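Chapter 5
Panelized and Modular Construction

Chapter Contents
Why Builders Move Work Off Site
Panels and Volumes
Tolerances at the Joint
Transport and Setting
Review Terms

Most buildings are still put together where they stand. Lumber, pipe, wire and drywall arrive by truck, and the trades follow one another through the rooms. In off-site construction, part of that work is done in a plant and the finished pieces are hauled to the lot. This chapter covers the two main forms, panelized and modular, and the decisions a project team has to make before the first piece is ordered.

A panel is a flat piece: a wall, a floor or a section of roof. It may be open, with the studs showing on one side, or closed, with insulation, wiring and finishes already in place. A module is a box. It has a floor, a ceiling and walls, and it often leaves the plant with its doors hung and its paint dry.

Panels stack flat, so one truck can carry a lot of floor area. Modules carry a good deal of air, but they leave less to do at the site. The Clustivcombe dormitory, which we follow through this chapter, used both. The bedrooms came as modules from the Tomex plant. The stair walls and the corridor floors came as panels from Itier, and the two firms worked from one set of drawings.

The drawings have to be finished early. On a conventional job, an outlet can be moved on the morning the electrician gets to the room. In a plant, that outlet may already be behind a closed wall. At Clustivcombe the design was frozen 16 weeks before the first module was set, and changes after that date needed the approval of both suppliers.
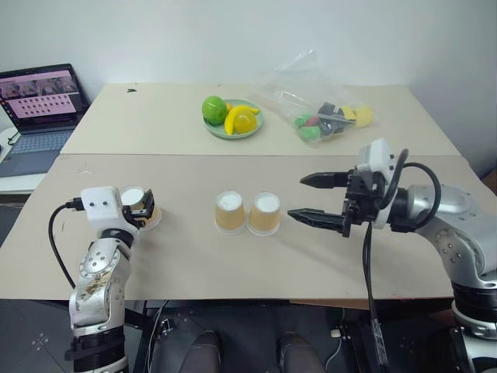 Foundations need the same early attention. A framing crew can shim a wall to suit a slab that is slightly out of level. A module sits on fixed bearing points, and an error at one corner shows up again at every floor above it. Survey the bearing points before the crane is booked, and survey them again after any repair.

After reading this chapter, you should be able to tell a closed panel from an open one, read a setting plan, and list the inspections that take place in the plant. Section 5.1 begins with cost.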